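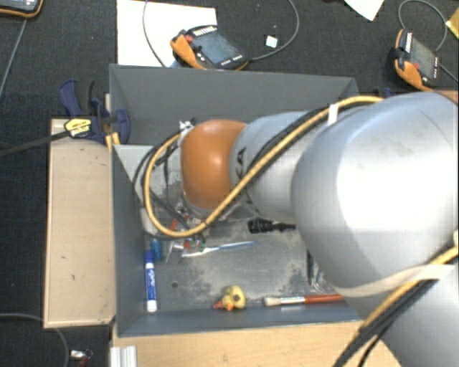

Grey bin with small loose items and robot arm.

Progress report: Hamdy parts reuse and storage program
Reporting period: second quarter to end of November
Prepared by: Program office, Dravel Materials Recovery

1. Purpose

This report covers the second quarter of the grant for the reuse of small metal and plastic fittings recovered from household plumbing and electrical fit-outs. It sets out work done against the agreed milestones, spending to date, and changes requested for the next quarter.

2. Intake

Fittings are accepted from building contractors at the Hamdy site and at the transfer station in Zasen. A total of 121 contractor deliveries was logged in the quarter, against a target of 90. Most of the increase came through Zasen, where the opening time was moved from 9 a.m. to 6.30 a.m. so that crews can drop off before starting work. Hamdy volumes were flat.

The quality of deliveries remains uneven. Brass elbows, tees and isolation valves arrive in fair condition. Plastic conduit fittings are often cracked at the collar and go straight to granulation. Contractors have been asked to keep the two streams apart at the point of removal, and a revised intake sheet was issued in October. Compliance is better at Zasen than at Hamdy.

3. Cleaning and grading

The descaling bath was commissioned in the first month of the quarter. Scale removal on brass is adequate after 48 hours in the citric solution at room temperature. Shorter times were tried and left residue in the threads. Heating the bath would cut the soak time, but the present fume extraction is not rated for it and no change is proposed under this grant.

Grading follows the three-level scheme agreed at the start of the program. Grade A fittings are released for resale, Grade B for non-pressure use such as garden irrigation and training rigs, and Grade C for melt. Thread gauges were recalibrated once. One gauge was found outside tolerance, and all half-inch fittings graded with it were pulled back and rechecked. The recheck moved a small number of items from Grade A to Grade B. None had left the site.

4. Storage and labelling

Stock is held in lots of 500, with mixed lots no longer permitted. Each lot carries a paper label and a line in the Flolitz stock register. The register replaced separate spreadsheets at the two sites and has removed the double counting noted in the last report. Two faults remain: the register does not accept metric and imperial sizes in the same lot record, and part-lots cannot be transferred between sites without being closed and reopened. The supplier has acknowledged both faults but has not given a date for a fix. Staff are using a manual transfer form in the meantime.

The mezzanine racking at Hamdy was inspected and its load rating reduced after corrosion was found at two base plates. Heavy brass lots were moved to ground level. Replacement plates are on order.

5. Sales and distribution

Grade A stock was sold to trade customers through the Hamdy counter, which is now open on Thursday afternoons as well as Saturday mornings. Grade B stock was supplied at cost to a technical college for its plumbing course. Demand for three-quarter-inch valves exceeds supply. Demand for compression fittings in older sizes is weak, and a proportion of this stock will be regraded to C if it has not moved by the end of the next quarter.

6. Spending

Spending is below budget for labour, as one grading position was vacant for part of the quarter, and above budget for freight. The freight overspend is due to additional runs between Zasen and Hamdy. The net position is a small underspend. No capital purchases outside the approved schedule were made.

7. Milestones

Milestone 1, single stock register in use at both sites: complete.
Milestone 2, descaling bath in routine operation: complete.
Milestone 3, published grading guide for contractors: delayed. The draft is finished, but the drawings need to be redone in colour to show thread wear clearly.

8. Requests

Approval is sought to move part of the labour underspend to freight, and to extend the due date for Milestone 3 to the end of the next quarter.

Related items
First quarter progress report
Contractor intake sheet (revised)
Thread gauge calibration procedure
Zasen transfer station: opening hours and accepted materials
Flolitz register: manual transfer form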